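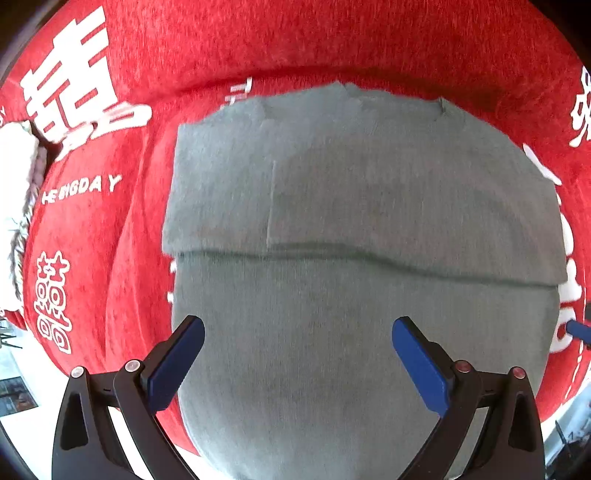 Gray garment, ribbed or woven in texture, partly folded, on a printed red plush blanket.

Visit report: Boonyarit knitwear finishing works, Irncombe

The Boonyarit works occupies two floors of a former seed warehouse on the east side of Irncombe. It finishes rib-knit garments and woven throws for other labels and does no spinning or dyeing of its own. The October visit started at 9:30 and was led by Kanokwan Suksawat, production manager, with Benedikt Dreßler from maintenance joining for the steam plant.

Incoming goods

Knitted panels arrive on pallets from two suppliers. Each lot rests for 30 hours on open racks before anything is cut or sewn. Rib fabric comes off the knitting machine under tension, and a panel measured on arrival will read long. The works formerly allowed six hours. Suksawat put the old rate of sleeve-length rejects down to this, though the yarn supplier was changed in the same season and the two effects were never separated.

Linking and seaming

Cuffs and collars are attached on dial linkers, loop to loop. The oldest machine still in daily use is a Kisus with a worn point ring, kept for heavier gauges. An operator needs most of a year to become fast on it. The side seams are overlocked, which takes far less skill, and the two operations are paid at different rates.

Steam plant

This was the best part of the tour. Garments are pulled over flat metal forms and passed through a steam tunnel, then held under suction to fix the dimensions. Dreßler showed us the condensate return, rebuilt last winter after repeated water spotting on pale shades. The new line has a steeper fall and a separator ahead of the tunnel inlet. Suction time is set by fiber content: wool blends get longer than cotton. Ribs flatten if the form is too wide, and a flattened rib does not fully recover, so the forms are stored by size on a numbered wall rack. Two slots were vacant and no one could say where the forms were.

Inspection and folding

Decha Srithong runs the inspection room. Every piece is checked over a lit table for dropped stitches, then measured at chest, body and sleeve. Daily output is almost 200 pieces per inspector on plain styles. Folding is done by hand on a padded bench. Sleeves go to the back, the lower body comes up once, and the fold is placed clear of the chest. Throws are handled separately at the far end because plush sheds onto dark knits.

Practical notes

Group size is limited to six. The stairs to the upper floor are steep, and ear protection is issued at the overlock line but not at the linkers. Parking is on Flitance Road, a short walk from the gate. Allow two hours, or longer if the boiler house is open — it was locked until 11:00 on our visit.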